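About Ketex

Ketex supplies storage and shelving to small grocery shops, school snack rooms and office kitchens. We began in Ordale with 12 secondhand shelving units and a low opinion of most of what was written about keeping fruit.

That opinion hasn't improved much. We still read the claims that come with new storage products: stays fresh longer, breathes naturally, changes the way your family eats. We ask the sellers what they compared it with. Usually the answer is a bowl, and often there was no comparison at all.

What we do

We take plain furniture that people already own or can get cheaply, and we try it out with ordinary food. A cubby bookcase is a fair place to start. It was made for books, and we were doubtful that it belonged anywhere near a kitchen. We're still doubtful about the lower cubbies, where fruit gets forgotten. The top is a different matter, provided you leave space between things and wipe it down.

Apples are what we handle most. They bruise when you're careless, they roll, and every customer has some. A red one and a green one with a blush will do for most of what we want to find out about a white shelf, including whether you notice them at all when you walk past.

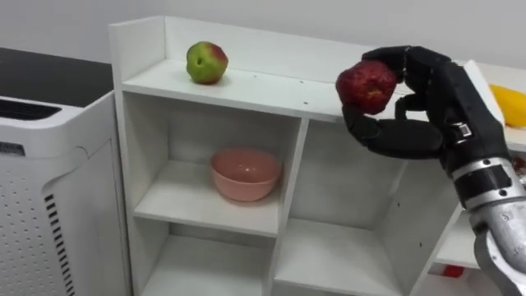
What we don't claim

We don't say a shelf will make anyone eat better. A school in Zalen asked us to put that in writing and we declined. They bought 5 units anyway, and the teachers tell us the fruit gets eaten on some days and ignored on others. We believe them.

We also don't sell coatings, liners or scented inserts. We tried 2 kinds of liner from a supplier we won't name, and both were harder to clean than the bare board — a strange result for something sold as a way to keep shelves clean.

Where to find us

Our workroom and small showroom are at 1404 Sepúlveda, Ordale. Bring the measurements of your wall, including the baseboard, which people forget. If you already have a bookcase that would do the job, we'll tell you so and you can go home without buying one. We do charge for delivery, and we don't assemble on site.

This page was last revised May 3, 2021.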